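Notebook, garment folding bench
February, Friday, 9:40

Carried over from yesterday: bench cover is the gray felt-type cloth again. The smooth cover went back to Bratel. Shirts slid on it when the hem was pulled square, and the fold lines came out skewed by 14 mm at worst. On the gray cover the worst so far is under half that. Downside is lint. It picks up on knits and has to be rolled off between batches.

Batch today is the mixed tops from the Hakow box, 32 pieces. Sorted by fabric first, color second. Plain cotton knits on the left shelf, anything with contrast panels or striped trim on the right shelf.

Procedure unchanged:
Start from a heap, no pre-smoothing.
Find a finished edge (hem, cuff or collar) before moving any cloth.
Lift, let it hang, lay down with the hem toward the wall.
Sleeves in, then sides, then half.
Finished size 22 by 30 cm.

Step two is where the time goes. A raw fold in the middle of the heap looks much like an edge until it is lifted, and then the whole piece comes up in a bunch and you start over. Double topstitching is the most reliable cue on the reds. The thread is red too, so look for the ridge and the shadow beside it.
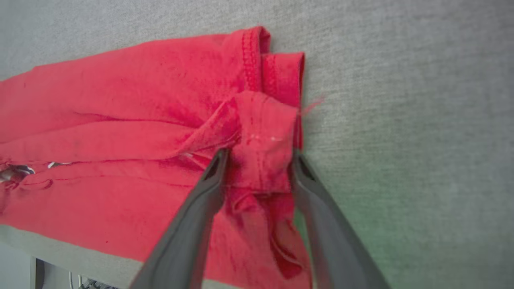 Folasade Akande disagrees with taking the first hem that shows. Her note on the bench sheet: a sleeve cuff gives you one small corner and the rest of the shirt stays knotted under it. Go for the bottom hem even if you have to turn the heap over once. She also wants the lint roller used before the fold, as specks get pressed into the creases.

Fair on both. Added a column to the sheet for which edge was taken first. Roller moved to the near hook.

11:15. Plain knits done. Cuff first is slower on nearly all of them, bottom hem first is slower only when the heap has to be turned twice. Will keep bottom hem as default and allow the collar as second choice.

Red and white pieces started. These are harder to read in a heap, with the white tucked inside the red and only part of it out. The stripes help. Two parallel lines mean trim, and trim means a finished edge close by, so follow the stripes to where they end and lift there. 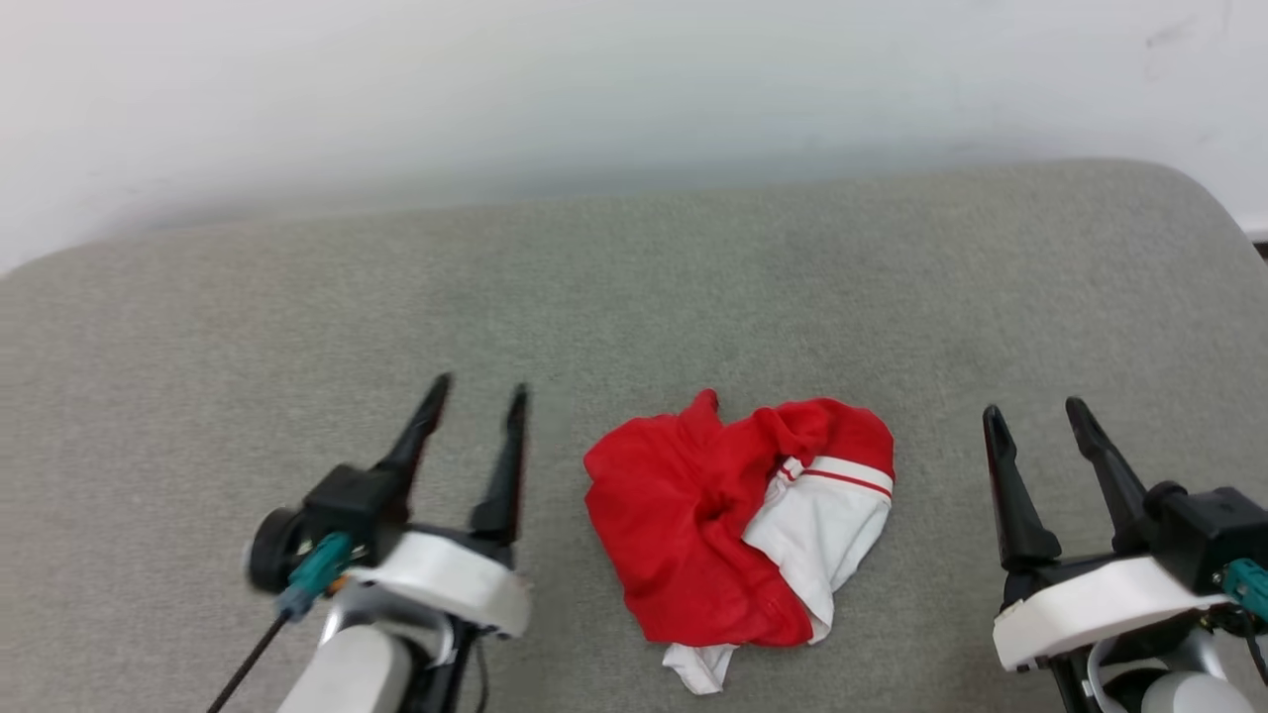
White sections also crease more visibly than the red. Press by hand once after the sides go in, before the half fold. Tried pressing at the end as well, no difference in stack height.

Stack check at noon: 14 folded, height even, two redone for a sleeve showing past the side. Grusten boxes fit the 22 cm side with a little slack. Sitthichai boxes are too tight for anything with a thick collar, do not use.

To do:
Ivone Lopes to cut a second cover from the same roll
replace the lint roller sheets
rerun the striped pieces collar first, same sheet, new column
mark 30 cm on the bench edge with tape, the pencil line is gone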